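Print this page | E-mail this page

Automation for Beginners: Notes for the Visit to Flandico
April, by Meriem Hamdy

Please read these notes before the written task. The visit takes 40 minutes for each group, and the demonstration is on the table-setting cell, which the staff call Ondetholm.

1. The cell

Two arms are fixed on one rail at the front of the table and share the same work area. On the table there are a plate, a cup, a fork, a spoon and a yellow cloth. Draw the layout in your notebook and mark which places both grippers can reach.
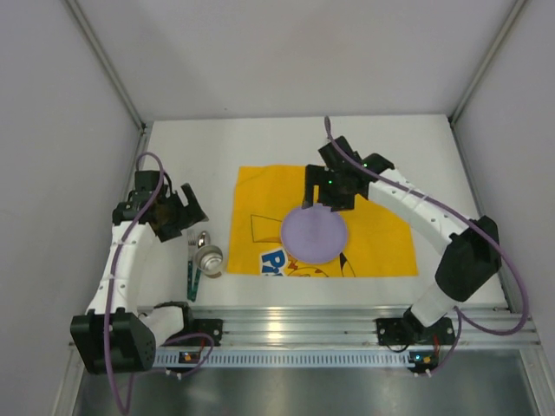 2. Working with two arms

A plate is wide and its rim is low, so it is a good object for studying two grippers together. Look at the angle of the fingers at the rim, and compare the left side with the right. 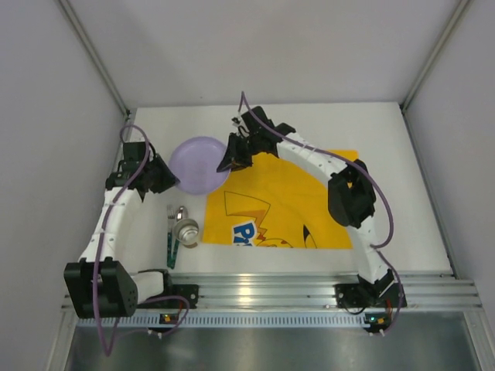

When two arms hold one object, each must follow the other closely, or the object will tilt. Write half a page on this, using the words "grip", "path" and "speed". The colour of the parts is not important for your answer.

Bring your written task to room 26.

Contact: Meriem Hamdy, office 915 | Copyright Nieminen Training Centre | Back to top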